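Bench Gear > Two-Arm Cells > Research Notes

Sevby Two-Arm Table Cell

Hi, I'm Eirlys Beddoe, and I look after the Sevby. People keep asking me what the cell is for, so let me tell you what we've been doing with ours, which is mostly dishes (so many dishes!).

The Sevby is two arms on one shared rail, with an extruded aluminum enclosure around the table. You can fit arms from different makers, and I'd encourage it, as long as both speak to the Hernix controller. Mixed pairs are a pain to tune for the first day or so and then you stop thinking about it.

Our main study on this cell is a method called Cladari. The old way, we trained one policy to drive both arms together, and they'd get shy around each other and stall over the middle of the table. With Cladari each arm has its own policy, and the two only swap a short "claim" message saying which plate they want next. Simple idea, and I was pretty skeptical, but I've come around!

We trained it on 2,269 demonstrations, all driven by hand. Then we ran 100 fresh plate layouts with each method. Cladari cleared 67 of them into the tray without help, and the joint policy cleared 8. Overlapping plates are still the hard part, and most of our misses come from a finger sliding off a rim. I'd love to hear from anyone who's cracked that one.

We also change the wall covering between sessions, so the policies don't get too attached to one backdrop. Any wallpaper works, so have fun with it.
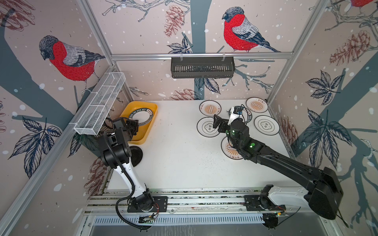 Sevby cell with a mixed pair of arms on the plate task, tray at left, bullfinch wallpaper.

The cell ships with the rail, frame and tabletop. Arms, grippers and the Rotich wrist sensor kit are sold separately. Wall baskets clip or hook onto the frame, and I'd get two, they're so handy for tools. Cladari code and our layout list come with every order, and you can write to me if the setup gives you trouble.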